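Incidencia: pérdida intermitente de conexión en el segmento de laboratorio
Sede: Ulthorpe, planta 2
Abierta por: Marijke Goossens
Asignada a: Duyên Trình
Prioridad: media
Estado: cerrada

Descripción del problema

Los equipos conectados al conmutador de la sala pierden la red varias veces al día. El corte dura entre 25 y 40 segundos y se recupera sin intervención. Durante el corte, los puertos siguen en verde y el servidor DHCP no registra peticiones nuevas. La wifi de la misma planta no se ve afectada. El primer aviso es de febrero, después del traslado del armario de comunicaciones.

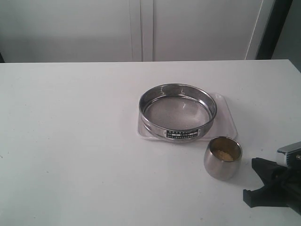
El conmutador es un Multbridge gestionable con dos enlaces de subida hacia el núcleo. La configuración se restauró desde copia tras el traslado – no se hizo a mano – y coincide línea por línea con la anterior.

Comprobaciones realizadas

1. Ping continuo a la puerta de enlace desde dos equipos. Ambos pierden respuesta en el mismo instante. Se descarta fallo de un puerto aislado.

2. Sustitución del latiguillo entre el panel y el enlace principal. Sin cambios.

3. Revisión de velocidad y dúplex. El enlace principal negocia a 100 Mb/s en lugar de 1 Gb/s. El registro muestra renegociaciones que coinciden con los cortes.
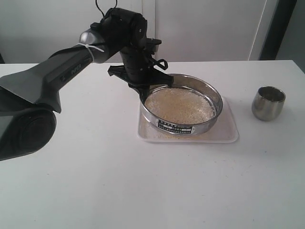 4. Certificación del cable horizontal entre paneles. El par 4-5 falla por continuidad de forma intermitente al mover el mazo en la entrada del armario.

5. Revisión de spanning tree. Al caer el enlace principal, el de reserva pasa por escucha y aprendizaje antes de reenviar tráfico. Estaba en modo 802.1D clásico, lo que explica una espera de unos 30 segundos.

Causa

Conector mal crimpado en el extremo del panel, bajo tensión por un mazo demasiado corto. El modo clásico de spanning tree convertía cada microcorte en una interrupción visible para el usuario. 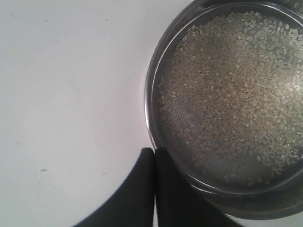

Se volvió a conectorizar el extremo y se dejó holgura en el mazo. La certificación posterior pasa en los cuatro pares y el enlace negocia a 1 Gb/s. Se activó RSTP en el conmutador de sala y en los dos del núcleo, con los puertos de usuario marcados como edge.

Seguimiento

Lunes, 9:40. Goossens confirma que no ha habido cortes desde la intervención. Contadores de error a cero en ambos enlaces.

Lunes, 16:15. Trình provoca la caída del enlace principal en horario acordado. Conmutación al de reserva con 2 paquetes perdidos. Se restablece el principal y se guarda la configuración.

Pendiente, en ticket aparte: revisar el modo de spanning tree en Sarıgül, que usa la misma plantilla.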